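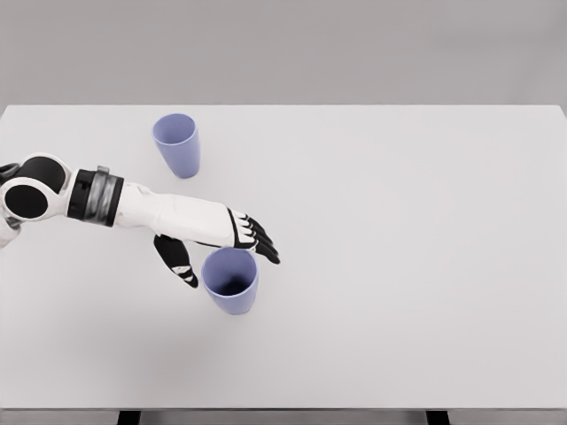 Catalog > End effectors > Multi-finger hands > Zulov H5

Zulov H5 Five-Finger Hand, simulation package

The package contains the hand model, joint limits, contact parameters and a two-cup grasp scene for comparing the H5 with other end effectors before hardware is ordered. The hand has four fingers and a separate thumb, and is supplied mounted on a white arm model. Both cups are plain tapered tumblers of the same shape.

Cup mass: 15 g
Trials per controller: 200
Control rate: 476 Hz
Test arm approach speed: 230 mm/s

Position control and impedance control use the same approach path. Run both before changing the thumb preset. Results are written to one log per controller, with grasp width, slip and release time in separate columns.

The Delterico parallel gripper can be loaded in the same scene. Its wrist offset must be entered by hand. The Camenzind adapter is sold separately.

Scene file and test notes: Selina Gisler. Revised July 16, 2026.

3 shares | 2 comments

© Hovico | Contact | Back to top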